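Review: the Brevbridge house rules pack for home robot work

I bought the Brevbridge pack in June for our small workshop, where we teach a floor robot with one arm to do cleaning jobs in normal flats. It is a printed book of rules with a set of record sheets and a folder of stickers, and it costs more than I wished. After using it in three homes I can say what is good in it and what I would change. English is not my first language and it is not the first language of most of us here, so I also judge how easy it is to read.

First, what you get. The book has 100 pages, in a ring binding that stays open on a table. The record sheets are on thicker paper. The stickers are for marking places in the home: green for places where the robot may go, yellow for places where a person must be next to it, red for places where it must not touch. There is also a licence to copy the sheets inside one company. You do not get any software, and the shop page should say this more clearly, because Ebuka Effiong spent half a morning looking for the download.

The book is not a standard. It says so on the first page and I respect that. It is good practice written by people who have done the work, and it tells you many times to read the real safety standards for your machine and the law of your country. If you need a certificate at the end, this will not give you one. We needed something smaller: a common way of working, so that when Lawal Sani goes to a flat and Tyyne Kinnunen goes to another flat, they come back with records that can be put side by side.

The strongest part is the chapter about watching the job before you give it to a machine. The rule is simple. A person must do the full task by hand, at normal speed, in the same home, and the recording must be made from the height of the person's own eyes. Then you write the task down from the recording and you do not write it from memory. We used to write from memory. Our old sheet for cleaning a bathroom floor had the line "wipe edges", and we were quite happy with it.

With the Brevbridge sheet you must answer much more. Which hand holds the cloth? Where is the other hand, and does it carry weight? Is the cloth flat, folded or in a ball? What fixed things are within one arm of the work, and do any of them have electricity in them? The last question made us change our plan, because in the homes we work in there are often plates and switches low on the wall, and our robot's wrist is much wider than a person's wrist. 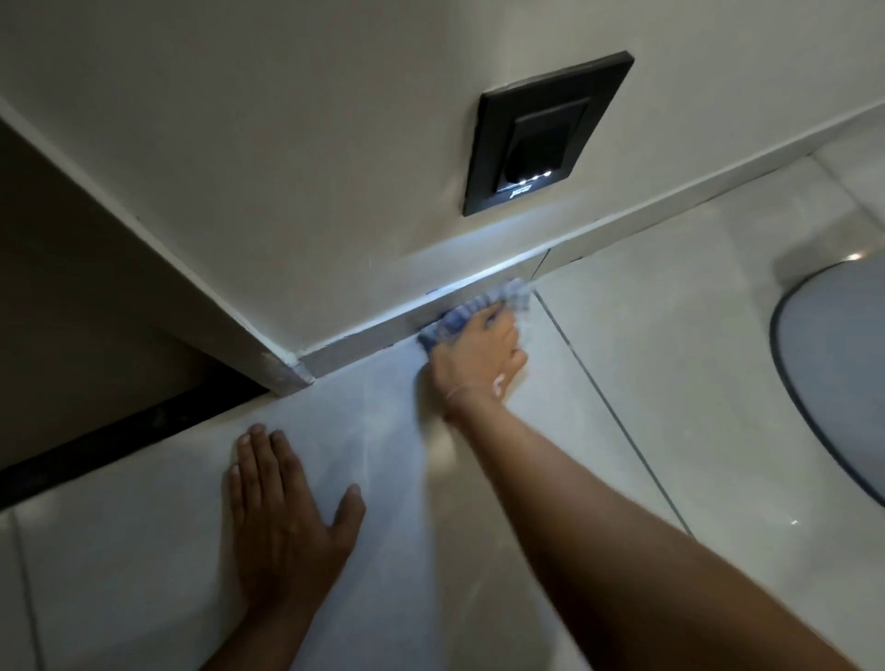

The sheet also has a line for what the book calls "support contact", and at first I found it strange. A person who cleans low on a wall leans on the floor with the free hand and thinks nothing of it. A one-arm robot has no free hand. So if the person needed support to press hard into a corner, the robot must get this force from its base, and you must check that the base does not slide on smooth tiles. We had never written this. Ours did slide, a little, and we now put a lower limit on the pressing force for glossy floors.

I like as well the rule about existing damage. Before any robot trial, you go round the work area and you write down every chip, scratch and loose joint at robot height, and the home owner signs. It takes time and some owners look worried when you start, but it has saved us one unpleasant talk already. Tanko Odukoya does this round for us now and he has made it quite quick.

The privacy chapter is shorter than I hoped. It says to tell everyone in the home what is recorded, to keep faces out, and to delete what you do not need. This is fine. But it says almost nothing about small personal things that also show who a person is, for example a ring, a bracelet or a mark on the arm. Hands are in nearly all our recordings. We added our own line: the person is asked before the start if they want to take off jewellery or keep it on, and the answer goes on the sheet.

Now the weak points. The stickers do not stay on. On dry painted walls they hold for a day, but near a shower they fall, and a red sticker on the floor is worse than none — the robot drives over it and carries it to another room. We use tape from the hardware shop instead. Also the chapter on wet floors gives limits for the speed of the robot but not for how much water the cloth may carry, and for us the second one matters more. I wrote to Brevbridge about it and got a friendly reply with no date.

The language is mostly plain. Sentences are short and the word "must" is used only for real rules, with "should" for advice, and they keep to this all through the book. I found three places where the text and the sheet did not agree. In the worst one the text wants the emergency stop tested before each session and the sheet has a box only for each day. Follow the text.

We compared it with the Prerkholm guide, which our colleague Ladi Olaniyan used in his last job. Prerkholm is cheaper and has better drawings, but it is made for warehouses and you feel it. It takes for granted a flat floor, painted lanes and people with training. In a bathroom with a cat in the doorway it does not help you much.

Would I buy it again? Yes, for a team of up to 5 people who go into real homes. For one person working alone in a lab it is too much paper, and for a big company it is probably too thin, they will have their own rules already. Buy it for the watching chapter and the damage sheet, and keep your own tape.

One practical note: the rings open if you carry the book in a full bag. Ask for the stapled version, they have it but it is not shown in the shop.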